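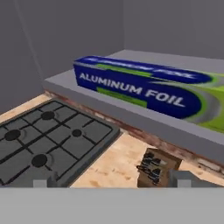 Support > Grippers > Hakis 2-finger > Open tickets
Products Downloads Tickets Contact

Wrist cam view lags the arm by 2 frames in sim, only with the Hakis fingers loaded. Swap back to the Asadi fingers, same controller, same kitchen – no lag. Took a while to pin down becuase nothing moves until the arm does. Easiest thing to watch is the lettering on the aluminum foil box up on the shelf. Pick the last M, nudge the wrist, compare to the joint log. The stovetop grate works too but the squares all look alike and I kept losing my place.

What I tried so far:
– Flultora controller restarted, no change
– step rate down from 800 to 70. Lag still there, just slower to look at
– collision mesh off on both fingers. Lag gone!! but then the grip is useless obviously
– mesh back on, simplified. Lag back, maybe a bit less, didn't measure

So I think its the mesh, not the camera. The Hakis one is heavy, load time is around 27 seconds on my machine and the Asadi loads right away.

Also the finger opening reads wider in the log than what I set. Separate ticket? Can open one.

Need to know if there is a lighter mesh for these or if I make my own. Otside wants the comparison of both finger sets in February and I can't give them numbers with this in it. Logs attached, good run and bad run.

Gholamreza Tehrani

Update 4:40 pm – same thing on the second machine. Still open.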